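Filed under: Workbench, Silver, Earrings

I finished the last pair of the leaf earrings last night, and I think I've finally stopped fighting with ear wires. For years I bought them ready made. They were fine, but they never quite matched the colour of my silver, and a few customers told me they caught on scarves.

Uzma Tarar showed me her way when we shared a stall. She cuts all her wire first, 5 cm for each hook, and files one end round before she bends anything. I used to file at the end and scratch the curve every time. I bend mine over the barrel of an old Gelletti pen now – it's a better size than any of my mandrels. 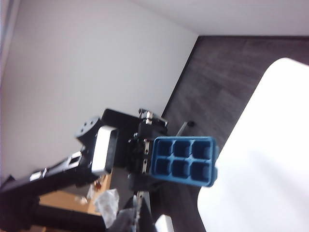
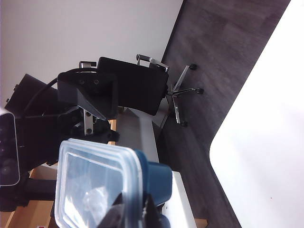
Didov, April

The leaves are sawn from sheet and textured with a small hammer. I broke 13 saw blades on this batch, mostly on the inside corners. Wax helps. So does stopping for tea when I'm cross.

I tried two finishes. The dark one looks good in the grooves but rubs off on the high points, so I'm keeping the plain one for the shop and doing the dark one to order only. Bohumila Jurčo has asked for a dark pair with longer hooks, and those are next.

After that I need to sort out the clasps on the Uvosov necklaces. Two came back with the ring pulled open. I'll solder them shut this time and send them out again before I start anything new.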